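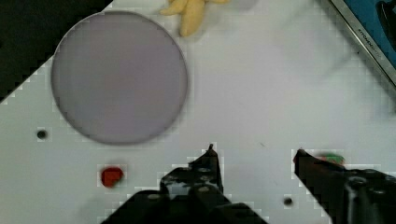
4. Following a celebrity in Fluvdale

Fluvdale keeps all your showbiz gossip in one place, and choosing who you hear about is the fun part, so do take your time over it!

1. Open the Stars tab and type a name. Two letters are enough to start the list.
2. Tap Follow. If you're a Jidetti fan (and plenty of our readers are), you'll be asked whether you want tour news, red carpet news or both.
3. Choose how often you'd like to hear from us -- Morning Round-up is the gentlest.

Note: you can follow up to 165 stars on one account.

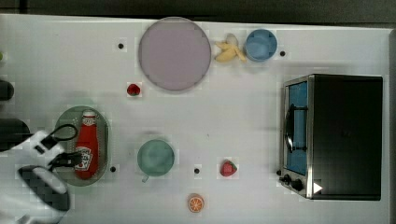 4. Press Save, then go back to your home page, where the new name will be waiting under My Stars.

Caution: Breaking Alerts can arrive at any hour, and awards nights in particular get very lively indeed -- switch on Quiet Hours before bed if you're a light sleeper.

To stop following someone, hold your finger on their name and choose Unfollow. Your saved stories will stay put.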